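Hours of Demonstration Are the Wrong Measure

The Trola program at Brullisham reports its progress in hours recorded. We believe this figure tells funders very little. An operator who guides the arm through 100 quick, identical insertions has taught it one approach and one angle.
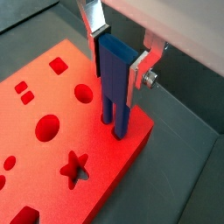 A two-legged block held at its holes in a shape-sorting board.

Tasks of this kind depend on the last moments before contact, where a skilled operator slows down, tilts the part and corrects. Those corrections should be kept. Under the present rules at the Stitmont site, they are trimmed as errors.

We ask that each task be shown by at least four operators, from seven starting positions, and that hesitant attempts stay in the record. Fewer hours would be logged. The teaching would be better.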